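14 juillet 2015. Cahier d'atelier, cuisine d'essai, brochettes de bœuf, série Jivano

Reprise de la série de mai avec les piques longues. La fois précédente, les morceaux tournaient sur le bois dès qu'on retournait la brochette, et deux piques avaient cassé au niveau du premier morceau. Objectif du jour : fixer la découpe, le sens de piquage et la charge par brochette avant de passer au gril.

Viande reçue de chez Jaunzems à 8 h 15, pièce entière, 4 °C à cœur à l'ouverture. Parage : 244 g de chutes (nerfs, gras de couverture, bords oxydés). Le parage est trop généreux côté gras, à revoir avec Reto. Découpe à la main, morceaux visés à 27 g. Dispersion forte en fin de pièce, là où le muscle s'amincit : on obtient des languettes qu'il faut replier, et le pli s'ouvre au piquage. Les languettes sont notées à part, lot B.

Piques en bois, lot Nanavia, trempées 40 minutes dans l'eau froide puis essuyées. Quelques-unes présentent du fil de travers près de la pointe, écartées au toucher. Ne pas prolonger le trempage : le bois gonfle et la viande glisse moins bien.

Piquage. Tenir la pique par le bas, pointe vers le haut, et amener la viande dessus. Dans l'autre sens (viande posée, pique qui descend), la pointe dévie dans le plateau et s'émousse sur les rainures. Entrer perpendiculairement aux fibres. Dans le sens des fibres le morceau se fend, surtout ceux du lot B. Descendre le morceau par petites pressions, sans rotation, en le prenant au plus près du bois : si on le pousse par le bord, le rabat part sur le côté et il faut recommencer.
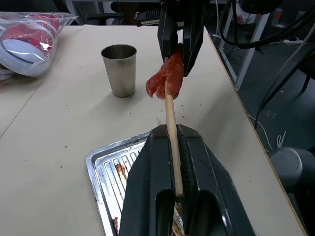

Pour les morceaux à rabat, deux passages de la pique : un dans la partie épaisse, un dans le pli, à 1 cm d'écart au minimum. Sur le lot A un seul passage suffit. Le double passage fait perdre du temps et laisse un jus plus abondant sur le plateau, mais le morceau ne tourne plus. Essai d'un piquage en biais, abandonné au bout de trois brochettes, le morceau se présente mal à plat.

Charge : cinq morceaux par pique, premier morceau à 3 cm de la pointe, écart de 5 mm entre les morceaux. Avec six, la pique fléchit quand on la prend par le bas. Reto Aigner préfère des morceaux serrés, pour garder le centre rosé. On fera les deux au gril, même lot, même place sur la grille.

Plan de travail : le plateau métallique rainuré récupère bien le jus mais se nettoie mal. Les résidus restent au fond des rainures et la lavette passe par-dessus. Brosse nylon et eau à 60 °C, puis dégraissant Amesov, rinçage, séchage debout. Prévoir un deuxième plateau pour alterner. Attention au joint entre les deux plateaux de table, il retient les miettes et sans doute le jus. Le racler avant de désinfecter. La table doit être débarrassée des miettes AVANT de sortir la viande, ce n'était pas fait ce matin.

Le gobelet inox reste sur la table, en haut à gauche du plateau, hors du passage des mains. Le format est bon, bord roulé, rien n'accroche.

Temps : 92 secondes par brochette en moyenne sur le lot A, chronométré sur la deuxième moitié seulement. Lot B non chronométré, trop de reprises. Au total quelque 400 g de viande montés avant la pause, le reste remis au froid à 10 h 05 sous film.

À faire :
- demander à Jaunzems une pièce plus régulière, ou couper l'extrémité mince d'emblée et la passer en haché
- comparer serré / espacé au gril, sonde dans le troisième morceau
- trier les piques avant trempage
- peser les brochettes avant et après cuisson (oublié en mai)
- revoir le parage avec Reto, garder 2 mm de gras
- essayer une pique plate sur le lot B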